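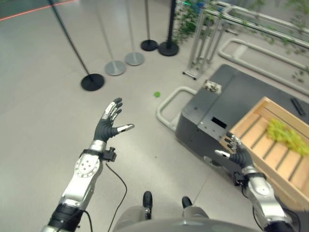

What makes a round of golf slow?

Mostly the starting interval and the time players spend getting ready to hit. Walking speed matters very little. A group that strolls but plays when ready will finish ahead of a group that marches and then stands on the tee talking.

Pace of play at a public course
Notes for the talk by Remo Gentile, Dalden Golf Course
February 7, 2021

Opening

Thank the host. Say where I work and what I do: starter and tournament desk at Dalden, public course, open to anyone who pays the green fee. No caddies, plenty of riders, a lot of people who picked the game up last summer.

Say up front that I am talking about ordinary golfers. Tour pace is a different subject and I don't have anything to add to it.

Ask for hands: who has waited on a par three tee this past season? Everyone will raise a hand. Move on.

Where the time goes

A group waits for one of three things. The group ahead, a lost ball, or a member of its own group. Walk through them in that order.

The group ahead. Most complaints at the counter are about this one, and most of the time the group ahead is waiting too. When I drive out to look, I pass the people who complained and keep going until I find a hole with open grass in front of it. The group standing behind that open grass is the one to talk to. Often they are several holes up and have no idea.

Lost balls. The search time in the Rules is three minutes now, down from five. Many people still play by the old number, or by no number. Mention the provisional ball. If the tee shot went toward trees or tall grass, say the word "provisional" and hit another before leaving the tee. Walking back is the worst thing that can happen to a hole, for the group and for everyone behind it.

Your own group. Practice swings, yardage, cart parking, phone. Don't lecture here. The room will be nodding about their friends.

(If they look bored, tell the story about the man who went back to the seventh green for his headcover and then remembered it was in his bag. Otherwise skip.)

Tee time intervals

Main part of the talk. Take it slowly.

Until last year we sent groups out every eight minutes. On paper that gets more people on the course, and the owners liked it. In practice the first par three can't take a group every eight minutes. Four players have to hit, drive up, chip, putt out and clear the green before the next group can play. If that takes longer than the interval, there is a line on the tee by midmorning and it stays there until the sun goes down.

Draw it on the board. Boxes for groups, one narrow gate for the par three. The boxes pile up in front of the gate. It doesn't help to push them harder from behind.

Point out that a marshal can't fix this. We had marshals telling people to hurry up when there was nowhere to go. Players resent it and they are right to.

We widened the gap. We also left an empty starting slot every so often through the morning, which lets the course catch up if something has gone wrong. We sold fewer tee times on Saturdays. Expect a question about money here. The answer is that we lost some green fees and got part of it back because people stayed for lunch. I don't have a clean figure and shouldn't pretend to.

Ritero, the course across the river, went the other way and kept the short interval but made everyone take a cart. They may say it works for them. Their par threes are spread out and ours come early, so I wouldn't copy either course without looking at your own layout first.

The April tournament

This is our one big day, the Piątek Cup. Field of 136 players, a mix of handicaps, shotgun start.

Explain the shotgun for anyone who hasn't played one. Every group starts at the same moment on a different hole. It feels fair and everyone eats together afterward. The catch is that there is no front of the field. With more than one group on some holes, the course is full from the first minute, and a delay in one place runs all the way around and comes back to where it began.

What we changed for the coming event:

Double groups go on the par fives only. We used to put them wherever there was room on the sheet, par threes included. That was my mistake for several years running.

Forward tees on the longest par three. From the back markers it plays 200 yards over water, and a good part of the field can't carry it. They hit one in, hit another in, and walk to the drop area. Nobody goes home talking about how much they liked that.

Maximum score on every hole. Pick up when you reach it. The Rules allow this as a form of stroke play, so it has to be stated in the conditions before the event and printed on the card. Don't announce it on the morning.

Scores entered once per hole, by one player, walking off the green or at the next tee. We use Emix for live scoring. It's fine. The trouble was people standing on the green with a phone out, arguing about who had a five. Put the flag in and leave, then do the arithmetic.

Closest-to-the-pin and long drive moved off consecutive holes. Signing the marker takes longer than you would think, especially if the pen has rolled down the bank.

Ready golf

Definition, short: whoever is ready and can play safely, plays. In stroke play this is allowed and encouraged. In match play the order still matters, because your opponent can make you replay the shot. Somebody always asks, so say it before they do.

Habits that are worth teaching to new players:

Walk or drive to your own ball. Two players in a cart don't both need to be at the first ball. Drop one with a couple of clubs and go on.

Pick a club while someone else is hitting. Put the glove on too.

Park the cart at the back of the green, on the side of the next tee. If there's one thing for beginners to take home, pick this one.

Read the putt while others are putting, as long as you aren't in their line or moving about.

Leave the flagstick in if everyone is happy with it. Most of our regulars do now. Some of the older members took it out all winter anyway and I let that go.

Finish short putts if you can do it without stepping on anyone's line.

Short hitters can go first off the tee when the big hitters are waiting for the fairway to clear. This is polite to suggest and slightly rude to demand.

Talking to a slow group

For the pro shop people in the room. The rest can rest.

Go out with information. "You're a hole behind the group in front" is enough. Don't start with the word slow. Wait until all of them have hit, and never drive up while somebody is over the ball.

Offer something they can do. Sometimes I'll stand in the fairway and spot balls for them on a hole or two. Sometimes I'll ask them to let a twosome through, and I pick the place for it, normally a par three with the group still on the green.

Up to 2 visits. After that I ask them to pick up and move to the next tee. I have had to do that a few times and only one of them turned into an argument. He came back the next week and we got along fine.

Be even about it. The regulars who have played here for years get the same visit as the visitors. If they don't, the visitors notice, and so does the staff.

Write it down. Time, hole, group. I keep a small notebook in the cart. At the end of the month I look for the hole that shows up most. Last year it was the fourth, and the reason was rough on the right side that had been allowed to get too long. The superintendent cut it back and the searches stopped being a problem. No conversation with a player would have done that.

Course setup

Keep short. The greenkeepers are speaking after lunch and know more than I do.

Mention rough height in landing areas, hole locations on busy days, and signs from the green to the next tee. On our back side there is a fork in the cart path where visitors go left and end up at the pump house. We put up a sign. It has since been hit by a cart and is leaning, so add "replace sign" to my own list.

Hole locations: save the hard ones for quiet days. A hole cut on a slope turns a two-putt into a four-putt for most of the field.

Likely questions

Do clocks on the course help? We have tried one at the turn. People like to look at it. I couldn't tell you it changed much.

Should high handicaps be kept to certain times? I'm against it. Some of our quickest groups can't break a hundred. Some of the slowest can, and plumb-bob everything.

Fivesomes? Only late in the day, and only when the sheet is open behind them.

Rangefinders? Allowed, and they save time if one player reads out the number for the rest. They cost time if four players each take their own reading from the same spot.

What about singles? Pair them up at the counter. Most are glad of the company, and a single has no standing to play through a full course anyway.

Close

Leave the board drawing up. Copies of the tournament conditions sheet are on the table by the door. Anyone who wants the blank pace notebook page can ask me and I'll send it. Give the microphone back to the host.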